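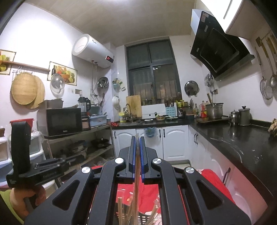
Photo: Naltonach house log, kitchen

Ticket 461
Property: Naltonach, ground floor kitchen
Category: Utensils / storage
Priority: Low (reporter says High)
Status: Closed, reopened, closed again

Original report
Chopsticks in the pot by the red cloth smell musty. The ones at the bottom have gone grey at the tips. Washed them all on Puma's advice (Puma being the top-floor flat, who named themselves after the cat) and the smell was back in 2 days. Please advise or replace.

Reply 1, 09:15
Thanks for the report. Before anyone buys anything, please confirm:
Are they going back in the pot wet?
Which way up?
When was the pot itself last washed, as opposed to looked at?

Reporter, 12:40
Damp, possibly. Thick end down, mostly. The pot has not been washed in my time here, which is a year in August. I assumed it was self-cleaning, in that the chopsticks are clean when they go in.

Reply 2, 13:05
Noted. Tip the lot out and look at the bottom of the pot with a torch. It's a dark container and will not give up its secrets under the ceiling light.

Reporter, 18:30
Have looked. There was a brown layer with a chopstick-shaped dent in it. Also one birthday candle and the key to the meter cupboard, reported missing under a different ticket. Please close that one.

Reply 3, 18:50
Meter cupboard ticket closed. For the brown layer: hot water, washing-up liquid, leave it for an hour, bottle brush. Then dry it upside down overnight. Don't put it on the rack by the frying pan, where things drip on it. Anywhere else will do.

For the chopsticks, sort into keep and bin. Bin anything grey, furry, split, or bent enough to roll in a circle. Wash the keepers in hot soapy water, rinse, and lay them flat on a towel in a single layer until properly dry. Overnight at least. No soaking - the wood drinks it up and you're back where you started.

Reporter, 19:20
Is the hot water hot enough? The heater on the wall says 57. Puma thinks it should be higher and would like to press the buttons.

Reply 4, 19:25
57 is plenty for washing up. Puma is not to press the buttons. Use a kettleful for the pot if it makes everyone feel better, and let it cool a bit before putting a hand in.

Reporter, next day, 08:10
Pot clean and dry. Chopsticks spread on a towel by the sink. Twelve in the bin. It would have been more, but there was an appeal on behalf of a pair from the old flat in Vostunholm, which are staying for sentimental reasons and will live in a drawer. Smell gone. Happy to close.

Closed, 08:30

Reopened by reporter, 21:45
Smell back. Fainter, but it's there. I have done everything on the list and feel let down by the list.

Reply 5, 22:00
Sorry to hear it. Is it the chopsticks or the place? Move the pot to another room for the night and smell both in the morning. Please smell the red cloth as well.

Reporter, 07:50
Pot is fine. Chopsticks are fine. The cloth is not fine. I had been putting a clean pot back on it every time and blaming the pot.

Reply 6, 08:05
Wash the cloth on its own first time, as nobody will own up to knowing whether the red runs. Dry it fully before it goes back, and wipe down underneath while it's off.

Reporter, 17:15
Done. It runs. The water was the colour of beetroot soup and so, now, is one tea towel that I'd left in the drum. Cloth smells of nothing at all. Bronutcombe market has plain tea towels, so I'm not raising a ticket for that.

Resolution
Cause: damp cloth under the pot, helped along by damp chopsticks and a year of sediment.
Fix: all three washed and dried, worst chopsticks thrown out.
Follow-up: wash pot monthly, cloth weekly, chopsticks to go in dry and thick end down.
Related: meter cupboard key (closed), pink tea towel (not raised)
Closed, 17:30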